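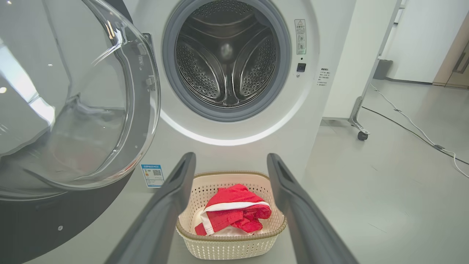 Getting started with the Sosonier gripper kit: your first laundry load

I've had the Sosonier kit on our arm for two months now and I'm still a little giddy about it. You get a pair of long matte fingers, a small wrist camera, the mounting plate and a teaching app, all for $349, and by the end of an afternoon you can have it moving clothes from a basket into a front loader. This page covers the setup I wish I'd had on day one. I'm assuming your arm is already bolted down and talking to your computer.

What you need

The kit, a front-loading washer, a plastic basket with a firm rim, and a few pieces of clothing. Pick something bright for the first runs. Red on top of white is great, as the camera preview makes it really easy to tell where one piece stops and the next begins.

Step 1. Mount the camera

Bolt the camera to the wrist plate before you put the fingers on (I did it the other way around and had to take everything apart). Tilt it until both fingertips show up in the preview. They'll look big and blurry that close to the lens. That's fine! The focus you care about is out past the tips.

Step 2. Place the basket

Open the washer door as far as it goes, then set the basket right in front of the drum opening. Leave enough space on the hinge side that the arm never swings near the glass. Route any loose cables well clear of the arm too.

Step 3. Teach the grab

In the app, choose New Task and then Soft Item. Guide the arm down by hand until the tips are just above the pile, press Mark, and close the fingers slowly. Set the grip force to 2 to begin with. Jeans need more, but a T-shirt comes up nicely at that setting.

Step 4. Teach the drop

Lift straight up until the cloth clears the rim, move forward through the opening, and mark a release point well inside the drum. Don't be shy here - if you let go too early, a sleeve ends up hanging over the rubber gasket. Back out along the same path.

Step 5. Run it

Record around 6 passes, moving the clothes a bit between each one, then hit Practice at half speed with a hand near the stop button.

Glare from the door glass confused my camera at first. Kerttu Mustonen in Pristbridge wrote to me with the fix, which is to lock the exposure while the camera is aimed into the drum. Look under Camera, then Advanced.

Socks are still hit or miss for me. I'll add a section on them in April.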